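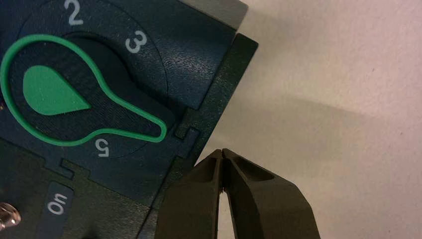
By the Isico features desk
Staff writer, robotics and work

The operator does not look up when I come into the room. She has both hands on a pair of small leader arms, and behind the white walls of the cell two black arms repeat what her hands do. When she turns her wrist, a gripper turns. When she hesitates, the gripper hesitates too, and this hesitation is recorded together with everything else.

I came to Tundelberg because I wanted to see where robot skill comes from. I had read a lot about the learning part, the networks and the graphics cards, and very little about the hours before, when a person has to do a thing many times so that a machine can have examples of it. At Katene, a small company on the second floor of a former printing house, these hours are most of the job.

The thing to do, in this case, is a task board. It is a box with the kind of controls you would find on old equipment in any workshop: push buttons, toggle switches, sliders, plugs on wires, and a round dial with numbers at its edge. The dial is the part the operators talk about most. It carries a green pointer in the form of a teardrop, and for a person it is nothing, you take it and you turn it. For two stiff fingers it is a question of where to hold, how deep to go, and what to do with the other arm in the meantime.

One example is called an episode here. It starts when the operator presses a foot pedal and it ends when she presses it again. Between the two presses the computer saves the positions of all joints and the pictures from the cameras. One of them is mounted at the wrist, and its view is so close that a switch or a number can fill a good part of it. I found it difficult to watch at first. The world comes toward you at an angle, very near, and then goes away again.

"You learn to trust it," the operator told me during her break. "In the first week I only looked at the box itself. Now I look at the wrist picture for the last two centimeters, because that is what the robot will have."

This is a point the whole team repeats. If a person uses information that the robot does not get, the example is not a fair one. The operator may see through the side window of the cell that a plug is not fully in. The model will never have this window. So the window was covered in December, with gray cardboard and tape, and the work became slower for almost a month.
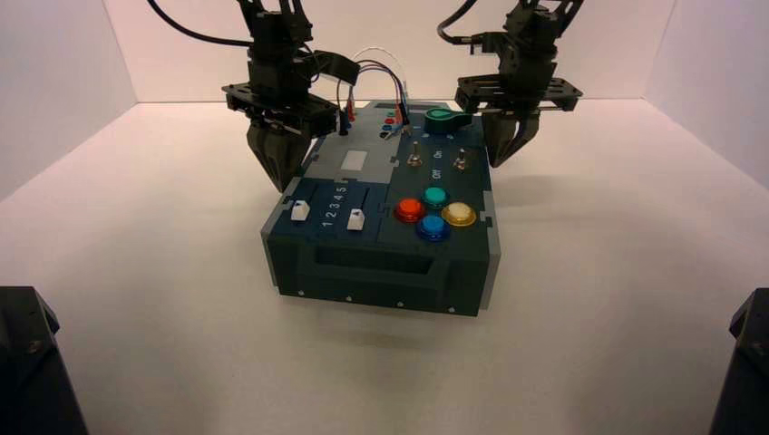 TUNDELBERG, 17 May 2019

The morning plan is on a sheet of paper next to the keyboard. It asks for 200 episodes on the board before the end of the shift, divided in blocks of 20. After each block the board should be moved and turned a little, and the sliders and switches should be set to a new starting position. The sheet gives the positions, but the operators told me that they also like to choose their own, as a person's idea of "random" has its habits and two people together have fewer of them than one.

I asked if I could try. The leader arms are lighter than I expected, and the grippers on the other side are less patient. My task was to move one white slider knob from one number to another. I came down too far to the side, pushed against the panel, and the whole box went for a small walk over the table. Then I did what every beginner does, I was told, and made many quick corrections. On the screen my path looked like the handwriting of a nervous child.

My episode was not deleted. It received a label, "recovered," because in the end the knob was where it should be. There are 2 folders for material like mine. One holds the attempts that went wrong and were saved, the other holds those that only went wrong. The first folder is used for training. A model which has seen only perfect movements does not know what to do when it is one centimeter away from the place it expected, and in real life it will be one centimeter away quite often.

About the second folder there is disagreement. The engineer who prepares the data would like to keep it, for a later method that can learn also from failure. The operators would like to empty it. I think they are a little ashamed of it, although they laughed when I said so.

What surprised me most was the importance of rhythm. A good operator is not the fastest one. She moves with an even speed, she makes a short stop before contact, and she does the parts in an order that she can explain. When two operators turn the dial in two different ways, the model may try something in the middle, and the middle is often a place where nothing can be turned. So there are meetings about it. I sat in one of these meetings, and for half an hour grown people discussed from which side one should approach a push button.
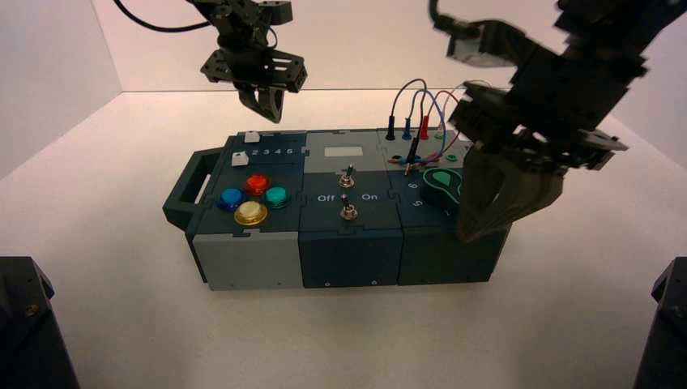 Both arms at the task board in the Tundelberg cell, with the push buttons at the left end and the test leads at the right.

After lunch the second operator takes the chair. He worked before in Vudmont, in a factory where he tested control panels by hand, and he says that the movements are familiar but the attention is different. In the factory he could think about dinner. In the cell he tries to think about his own fingers, and in the evening he is tired in a way that he has difficulty describing to his family.

He prefers the toggle switches. They give a clear answer, he says, on or off, and for labeling this is a gift. The wires he likes least. A wire never lies the same way two times, and an arm that wants to reach the panel has to pass near it. When he works close to the plugs he holds his breath, and I noticed that I was holding mine.

The collected episodes go every night to a server in the next room, and a first training run starts without any person present. In the morning there is a chart, and next to the chart a short list of what is missing: more starts with the dial at a high number, more episodes with the board turned to the left. The list becomes the new sheet of paper. The operators read it with their coffee and divide the blocks between them.

When I left, he was in the middle of a block. The pedal clicked, the arms went down toward the board, and I closed the door slowly so that it would not make a noise.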